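Escorted tour or do it ourselves? Kallmont vs. trains (first big trip)
Trip Planning > Group Tours and Packages

Started by pinecone_patty, 24 September 2021

pinecone_patty wrote:
Hi all, long-time reader, first real question. My husband and I are looking at the 12-day "Lakes and Old Towns" escorted tour with Kallmont for next February. The price we were quoted is $3,247 per person with flights, most breakfasts and the coach. My sister thinks we're nuts and should book trains and hotels ourselves. We're both in our sixties, fine on our feet, but neither of us speaks a word of anything but English and I get flustered in train stations.

What worries me is the pace. Day 4 has a 6:45 bags-out and then two towns before dinner. Has anyone done this one?

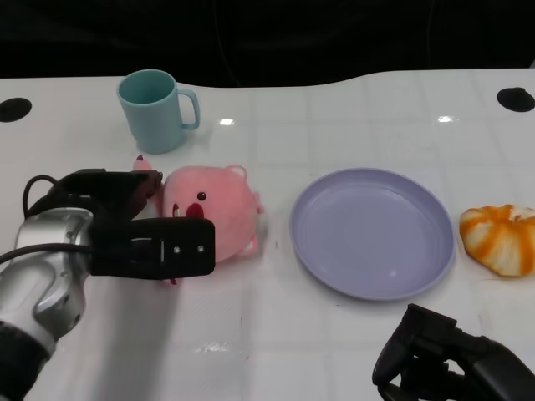

Also the single "free afternoon" is in Gunn, and I can't find much about what there is to do there in winter. If it's all shut I'd rather know now.

suitcase_lou wrote:
Did it two years ago with Kallmont, same route, and loved it! Yes the early mornings are real, but you sleep on the coach (everyone does, the whole back half was snoring by the first rest stop). Our tour director was Darmawan Entili and if you get him you've hit the jackpot. He knew every back door and every clean bathroom from Stundel to the lake.

Gunn in winter is quiet but open. The covered market runs until 2, the bathhouse stays open into the evening, and there's a bakery on the square with walnut rolls I still think about.

offpeak_ray wrote:
I'll be the grump. $3,247 each for breakfasts and a bus seat in the low season is a lot of money. We did nearly the same loop on our own and the trains were easy, clean and half empty. You buy the ticket, you get on, you get off. And if you like a town you stay another night, which you can't do with a coach idling outside.

Look closely at "most breakfasts" too. On ours (different company) the dinners that weren't included came to more than the flights.

suitcase_lou wrote:
Ray, you say this in every single thread, lol. Some of us don't WANT to haul a suitcase up the station stairs at Stundel. There's no elevator on the far platform, or there wasn't when I was there.

offpeak_ray wrote:
There's a ramp. It's at the other end.

pinecone_patty wrote:
See, "the other end" is exactly the kind of thing that would have me in tears, ha. Lou, what did you spend on extras, if you don't mind me asking?

suitcase_lou wrote:
Don't mind at all. I dug out my notebook. Per person, mine went like this:

1. Optional boat ride and lunch on the lake, $80. Worth it, and they feed you properly.

2. Tips for the director and driver, $100 for the whole trip. I put it in two envelopes before I left home so I wouldn't be tempted to spend it.

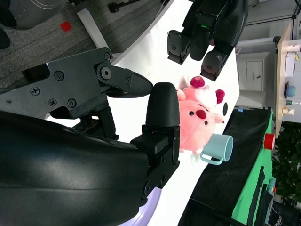
3. Dinners on our own. I didn't keep good track, but soup and bread and a glass of wine never hurt too badly.

4. The evening folk show in Erkenden. Skip it. Long, cold hall, and the seats are benches.

mapfold wrote:
I have to disagree about the folk show, it was my favorite night of the whole tour! The benches are hard, I'll give you that, so bring a scarf to sit on. The fiddle player was maybe nineteen and had the whole room stomping.

Patty, something I wish I'd asked before booking: which hotel do they use in Erkenden? One is right by the old gate and the other is out past the ring road, and you're stuck out there once the coach drops you off. Kallmont used the far one for our group and the near one for my cousin's.
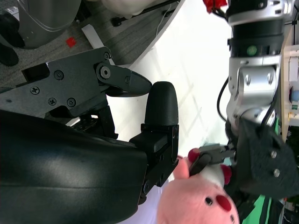

Pink plush toy held between two red fingertips

offpeak_ray wrote:
Mapfold makes a good point, and get the answer in writing. "Or similar" in a brochure can cover a lot of ground.

If you do go with the tour, add two nights on your own at the end. Erkenden to the airport is one direct train. You'd get a taste of it without the stress, and I promise the ramp isn't involved.

pinecone_patty wrote:
Okay, that I could maybe handle. I called Kallmont this morning and the lady said the hotel list isn't final, but she'd put a note on our file asking for the one by the old gate. She also said we can push the flight home back for a change fee, so I'm waiting on an email with the amount.

Husband is already asking about the walnut rolls. Lou, do you remember which side of the square the bakery is on?

suitcase_lou wrote:
Left side with your back to the church, green awning. Go before ten, they sell out!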